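Pricing a tiered cake so you get paid for it
Speaker notes, November small bakers' evening, Stosside

Slide 1. Title
Say hello, check the back row can hear. Talk is on pricing wedding cakes by the hour and by the serving. Decorating questions go to the demo table after the break.

Slide 2. Where my numbers come from
I went through my order book for the last two seasons. 207 cakes, 62 of them with more than one tier. I had kept receipts for flour, butter, boards and dowels. I had not kept hours for anything. The hours in this talk come from the 62 tiered cakes, which I went back and rebuilt from my calendar and my messages to customers.

Slide 3. What goes in the price
Ingredients. Boards, dowels, box, ribbon. Oven and fridge time. Baking, filling, stacking, covering. Sugar flowers are a separate line. Delivery is a separate line too, with mileage both ways.
Then the part people skip: emails, the tasting, the second tasting, shopping, washing up. On a three-tier cake my washing up alone was 2 hours.

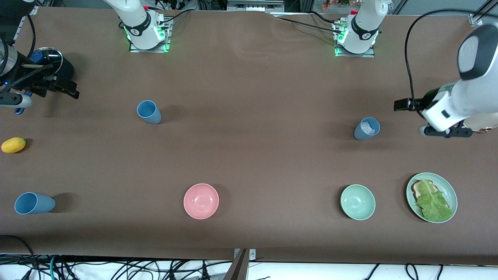

Othmane Tazi
Cake maker and evening class tutor, Orico Cakes

Slide 4. The Isah order
Three tiers, lemon and vanilla, buttercream under fondant, sugar peonies down one side. Mrs. Isah is happy for me to use it.
I quoted it as a plain three-tier with flowers added on. When I priced it again with all the hours in, it should have been $1,241. Pause here and let them write that down.
The gap was nearly all peonies. Each petal is wired and dried before it goes on, and I had charged for them as if they were piped.

Slide 5. Servings
Ask how many guests and then ask how many will eat cake. If there is a dessert table, quote a smaller cake or kitchen slabs cut in the back. Slabs use the same sponge and filling with no stacking.
Hand out the cutting chart now. Round tiers on the front, square on the back.

Slide 6. Deposits and changes
Deposit holds the date and is not returned. Flavor changes up to a month before. Changes to size or number of tiers get a new quote in writing.
I use Telloto for quotes. A spreadsheet does the same job.

Slide 7. Questions
If it is quiet, ask who charges for tastings and how much. Spare cutting charts are in the blue folder. Chairs need stacking before we leave.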